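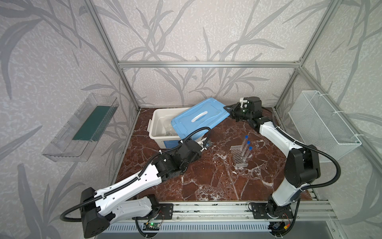

Neusa Lopes had told me before I went that I should skip the big furniture halls and head straight for the safety storage aisle, where you can still talk to the people who bend the metal. She was right, and I'm so glad I listened!

I got to the Gredow fair early on a chilly March morning and found the Warnimura booth with barely anyone in it. They make wall cabinets for data sheets and first aid supplies, and Dirceu Sales let me open and shut every door they had.
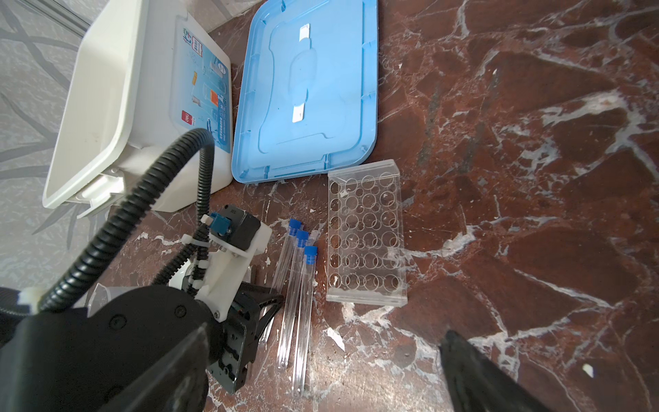
The fold-down shelf was my favorite. It drops to a comfortable standing height and locks with one hand, so you can sign a training log without hunting for a desk.

From there I wandered over to Vakine (by way of a very good coffee), where Lucimara Prado said they ship over 4000 binder racks a year, most of them to schools and small paint shops.
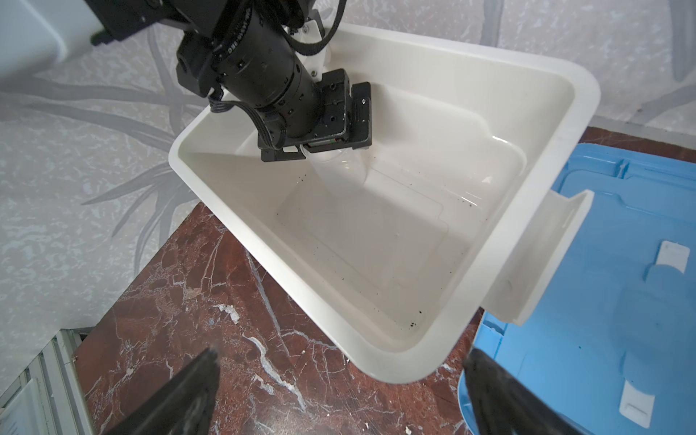 Their Model 101 comes in yellow or gray, and I wrote down the gray for our back hallway.
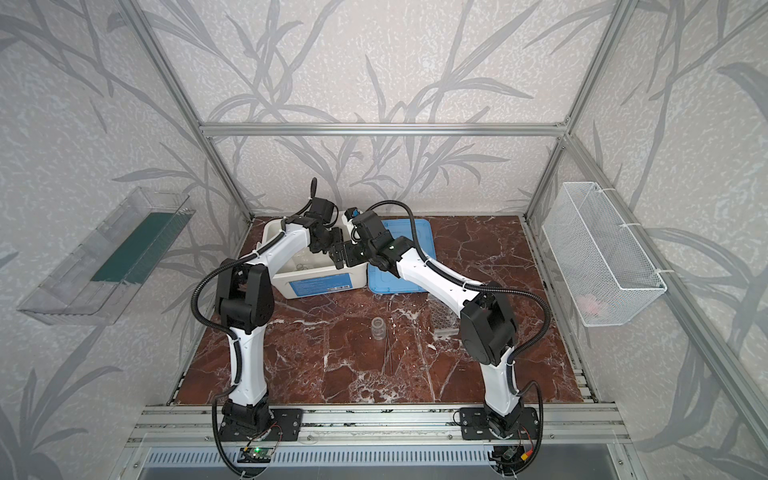

My last stop was a talk on labeling bins and secondary containers. Aldo De Luca went through the usual mistakes, and he had plenty of patience with us. Take a white plastic storage bin like the one here under the gripper: he'd want the label on the side that faces the aisle. I stayed for all the questions and caught the 4 o'clock bus home with a bag full of catalogs.

Contact us | Copyright Xavier Workplace Notes | Back to top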